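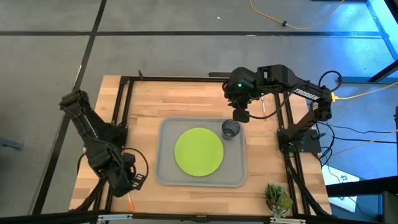
How often do people re-oil a wooden tabletop once they've got it home?

Mostly once a year or less, and a good share of the owners in our sample had done it exactly once, in the first month.

## 4. What owners say they do

I'll start with the posts and get to the interviews after that, which is also the order I did the work in. The Hirkance board has a long-running section on kitchen and dining furniture, and I pulled every thread with a table, counter or worktop in the title. That gave me 3,161 posts. A lot of them were people selling things, or arguing about chairs (I read far more about chairs than I ever planned to). Once Aino Kokkonen and I had thrown out the sales, the duplicates and the chairs, we had 1,698 posts we could code.

We each coded the whole set. I know the usual move is to split it and overlap on a slice, but we disagreed so much on the first batch that splitting felt reckless. Most of the trouble was over the word "treat." Some posters mean oil, some mean wax, and a fair few mean wiping the thing down with dish soap and a warm cloth. We ended up with a separate code for "treat, unspecified," and I'm still a bit sorry about how big it got.

### 4.1 The first month

New owners are keen! They post the day the table arrives, they ask which oil, they get six answers, and they buy two of them. The Pitkänen oil comes up more than any other product, nearly always along with a complaint about the smell. Parkis, the hard wax, comes up less often but its fans are louder. One poster wrote, "I did three coats on Saturday and I keep going back in to touch it," and that's pretty typical of the mood in these early threads.

The mood doesn't last. Posts by the same people six months on are about rings, cup marks and that gray patch next to the sink. Oiling gets mentioned as a thing they should do, or will do over the holidays. October is the busy month for this kind of post, and my guess is that people are looking ahead to having company. I can't show that from the posts alone, so please take it as a guess.

### 4.2 What counts as worn

We went in thinking wear was something you could see, so that if an owner called a top "dry" or "tired," there'd be some visible change behind it. I'm much less sure of that now. When we asked the 18 interviewees how they knew a top needed oil, most of them talked about touch. They ran a hand across it. Several said they waited for water to stop beading, and one said she did it whenever her sister was about to visit.

Looking came up too, only in a vaguer way. People said "it goes pale" or "it loses its color," and then had a hard time pointing to where. I tried this on myself with light-colored planks and did no better. From a normal standing height I tend to read the whole top as one color, and close in I start noticing the wood itself and lose any sense of whether it's paler than it used to be. Without an older picture of the same spot, there's nothing to compare it with. Figure 1 is a close view of the sort I mean: I can tell that it's wood, and I couldn't tell you from looking at it when it was last oiled, or if it ever was.

This matters for anyone using owner photos to score upkeep. The Gronuvach scale asks raters to give a surface a number for dryness from a single photo. We tried it on the pictures attached to our posts and gave up before the end of the first week. Aino's scores and mine were all over the place, and my own scores from Monday didn't match mine from later that week either. We dropped the scale and stuck with what people wrote.

**Figure 1.** Exposed wood at close range, with two black gripper fingers in front of it. 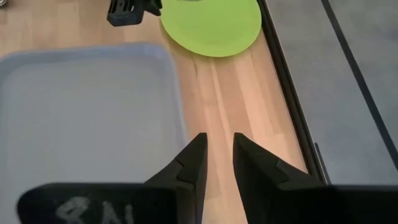
### 4.3 Oil, wax, or leave it alone

The split between oil people and wax people looks huge if you read the threads, and it shrinks a lot once you count owners instead of posts. A handful of very committed posters on each side write most of the replies. Take them out and the biggest group left is the one that does nothing at all and seems fine with it.

I'd like to say more about that last group, and I can't say much. They don't post often, for the obvious reason that they have no routine to post about. We found them mainly through replies like "ours has never been oiled and it's fine." Four of our interviewees turned out to belong here, and they were the shortest interviews we did. One of them asked me halfway through whether she ought to be oiling it. I told her what the tin says, and she wrote it down.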